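Startseite Produkte Einsatzbereiche Service Händler Kontakt

Custitz G2 – Geländefahrzeug für Kontrollfahrten auf unbefestigten Flächen

Der Custitz G2 fährt festgelegte Strecken auf Sand, Schotter und verdichtetem Boden selbstständig ab. Er ist für Betriebe ausgelegt, die große Außenflächen regelmäßig kontrollieren müssen: Kieswerke, Lagerplätze, Deponien und Erschließungsgebiete. Die Route wird einmal von Hand eingefahren und danach am Leitstand gespeichert. Änderungen am Verlauf trägt die Schichtleitung selbst ein.

Auf dem Gelände Zadach sind zwei Fahrzeuge im Einsatz. Die Kontrollrunde wurde dort früher mit dem Geländewagen gefahren, morgens und am späten Nachmittag, jeweils mit einer Person. Heute startet das erste Fahrzeug um 5.30 Uhr, und die Aufnahmen liegen zum Schichtbeginn am Leitstand vor. Hinausgefahren wird nur noch, wenn dort etwas auffällt.

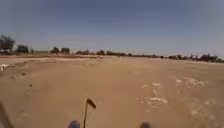
Offene Sandfläche mit flachem Erdwall, Blick über die Fahrzeugfront.

Für die Beschäftigten hat sich vor allem die Einteilung geändert. Celina Kwiatkowski und Wojciech Domański, die sich die Runden geteilt haben, arbeiten jetzt im Wechsel am Leitstand und in der Instandhaltung. Beide haben die zweitägige Bedienerschulung gemacht. Die Auswertung der Aufnahmen braucht Übung: Helle Stellen im Boden, alte Reifenspuren und abgelagertes Material müssen auseinandergehalten werden. In den ersten Wochen wurde deshalb öfter nachgefahren als geplant.

Betriebsleiterin Barbara Malinowski hat die Dienstpläne im März umgestellt. Stellen sind nicht weggefallen, die Frühschicht beginnt aber eine halbe Stunde später. Der Betriebsrat hat eine Regelung zu den Kameraaufnahmen verlangt. Fahrten mit Bild finden nur außerhalb der Pausenbereiche statt, gespeichert wird 12 Tage.

Technische Angaben
Reichweite je Ladung: bis zu 12 km, je nach Untergrund
Gewicht fahrbereit: 349 kg
Nutzlast: 80 kg
Antrieb: elektrisch, zwei Motoren zu je 800 W
Steuerung: gespeicherte Route oder Handbetrieb über Fernbedienung
Not-Halt: am Fahrzeug und am Leitstand

Lieferumfang
Fahrzeug, Ladestation, Fernbedienung, Leitstandsoftware für zwei Arbeitsplätze, Bedienerschulung vor Ort. Die Ladestation benötigt einen überdachten Stellplatz mit Stromanschluss. Ein zweiter Akkusatz ist als Zubehör erhältlich.

Nicht geeignet ist der G2 für Flächen mit öffentlichem Verkehr und für tiefen, nassen Lehm. Bei starkem Staub sollten die Radlager wöchentlich gereinigt werden, eine Anleitung liegt der Betriebsmappe bei. Ersatzteile liefert das Lager Clesness.

Beratung und Probefahrt: Agata Bellini, Vertrieb Außenflächen. Für eine Probefahrt auf Ihrem Gelände benötigen wir einen Lageplan und eine Ansprechperson aus der Schichtleitung.

Ähnliche Produkte
Custitz G1 – für Hallen und befestigte Höfe
Ladestation L2 mit Wetterschutz
Akkusatz für G2
Bedienerschulung, Aufbaukurs Auswertung

Custitz Fahrzeugtechnik | Kontakt | Impressum | Datenschutz | Nach oben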